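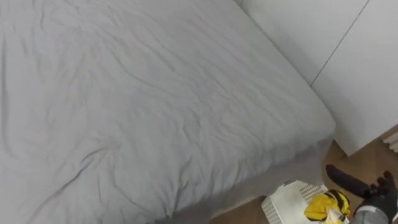 Most write-ups of home robot arms start with the arm. I'd start with the job, and be suspicious of it. Mine was picking clothes up and putting them on the bed, and I gave it one room, one arm and a fixed start position before I believed anything I'd read on the forums. If you want to copy the build, pick a garment you can't lose sight of. Yellow and black against a white basket and a pale grey sheet is as easy as it gets for a cheap camera, and you should begin with as easy as it gets. A grey sock on that bed would have finished me in an evening.

What you need: the arm, a gripper with fingers long enough to get at cloth from above, a camera looking down over the work, and a laptop. I run the Wendano controller board with the Nurkon software, version 12, and I have complaints about both.

Step 1. Clamp the base. The Gilmartin guide says its own weight will hold it. I don't agree, and neither did my skirting board.

Step 2. Set the home position with the fingers well clear of everything. Write the joint values down on paper. Nurkon claims to save them and I have lost them twice.

Step 3. Limit the speed. The default is 3000 in whatever units they use (the manual doesn't say). Drop it to 300 and leave it there until you're bored.

Step 4. Drive the arm by hand to the cloth. Come in from above and a little to one side, with one finger past the far edge of the fabric. Stop there and look at it from the camera view and again with your own eyes. They won't agree at first. Trust your eyes and correct the camera offset.

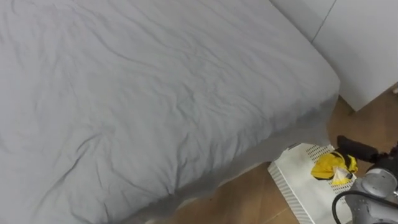 Step 5. Close slowly. Cloth gives almost no push back, so the force reading is close to useless for telling you whether you've got hold of anything. The tutorials all skip this. I lift a hand's width, pause, and check the picture for yellow between the fingers. Crude, but I've had fewer false successes than with the clever method.

Step 6. Check the cable through the full reach before you let anything run by itself. Leave a loop at the wrist with enough slack for the worst turn, and make sure the loop can't hook on the furniture.

Step 7. Now bunch the cloth differently and do it all again. Anum Orakzai, whose notes I started from, reckons a dozen arrangements will do. I'd want far more before I said it worked.

On flattening or folding: I haven't got there. The Gritberg add-on says it can fold a T-shirt, and the demo shirt is lying perfectly flat when the video begins, so make of that what you like.

Error 3178 at start-up means the gripper hasn't been found. Reseat the plug at the wrist, power off fully, wait, try again. If it comes back, swap the cable before you buy a new gripper.

Updated November 20, 2025: Ánh Vi wrote to say the speed setting resets after a firmware update. She's right. Check it every time.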